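Finally made it to the Plusard open day in Surkton! I'd roughly 50 minutes before my train, so I went straight to the shirt-folding room, where they teach robots by hand. 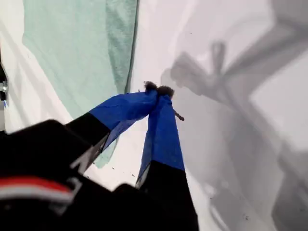 Posted by Naa Dramani | 5/24/23 | Visits

Blue tape on the fingers, which I liked — very much my sort of engineering. Kekeli Dramani (my cousin, no favours given) said they want 200 folds done by people before the robot gets a go alone. 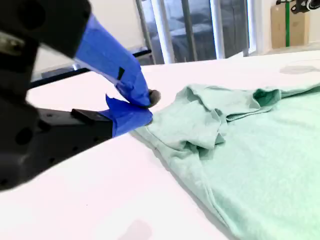 I had a turn on the controls and was hopeless. You keep wanting to reach in and do it yourself! Percy Montoya talked me through a sleeve, very patiently — slower, lower, now close.
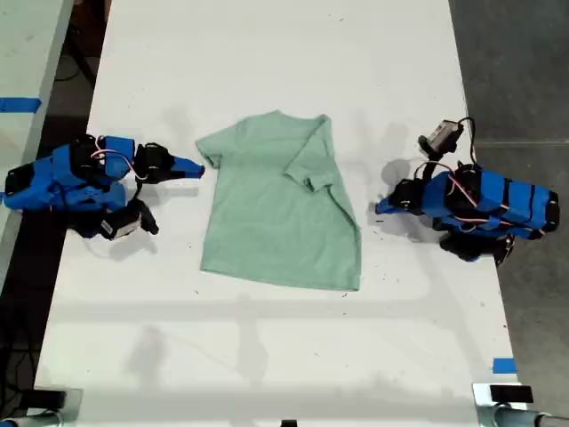 Then tea, a rather good flapjack, and a run for the train. They're open again in December and I've put my name down.

Recent posts
Flomelell: a morning at the bottling works
Sangkhawat craft fair
44 steps up the old mill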